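Womix to Open Second Dim Sum Counter in Gellville This May

3 min read

GELLVILLE — Womix, the family-run maker of frozen dumplings and buns, will open a lunch counter on the ground floor of the old Drirkton building in May. It will be the company's second counter and the first to serve food steamed to order. 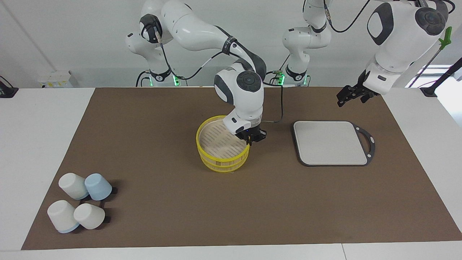
What will be on the menu

The counter will start with 12 items. Most are already sold frozen in area grocery stores, including the pork and chive dumplings, the red bean buns and the sticky rice in lotus leaf. Two are new: a mushroom bun with pickled greens and a turnip cake that is steamed in the morning and pan-fried when ordered.

Everything will be served in bamboo steamers, in small or large portions. Prices had not been set at the time of this release and will be posted at the counter and on the Womix website before opening day.

"People have been buying our dumplings for years and cooking them at home, sometimes very well and sometimes in the microwave," said Jiahui Ding, who runs the company's retail side. "We wanted a place where they could eat them the way we eat them in our own kitchen. The turnip cake is my mother's recipe. She has tried four versions of ours and approved the last one."

The space

The Drirkton building was a shoe warehouse and later a print shop. Womix has leased 2 rooms on the street side, one for the kitchen and one for seating. The seating room keeps its original brick wall and tall windows. The kitchen is new, with a steam line along the back and a separate station for vegetarian items.

There will be no table service. Customers will order at the counter, take a number and carry their own tray. Takeout orders will have a separate pickup shelf by the side door on the parking lot.

Hours

The counter will be open for lunch and early dinner, from 11 a.m. to 7 p.m., and closed on Tuesday. Frozen packages will be on sale during all open hours, including the larger bags that grocery stores do not carry.

Suppliers

Flour for the buns will come from Cai, the mill that has supplied Womix since the company sold its first packages at the Gellville farmers market. Greens and turnips will be bought from growers in the county when in season. The company's production kitchen, on the other side of town, will continue to make all fillings and will deliver to the counter each morning before opening.

Opening day

The first 100 customers on opening day will receive a free small order of any dumpling on the menu. The offer is for dine-in only, one per person. Parking is available in the lot behind the building, and the downtown bus stops across the street.

Womix is hiring for kitchen and counter positions, both full-time and part-time. Experience with dim sum is welcome but not required — new kitchen staff will be trained in folding and steaming at the production kitchen before the counter opens. Applications can be filled out online or picked up at the first Womix counter.

About Womix

Womix makes frozen dumplings, buns and rice dishes in Gellville. Its products are sold in almost 265 grocery stores.

Shares: 12 | Comments: 2

Sign up for our newsletter to get local business news in your inbox.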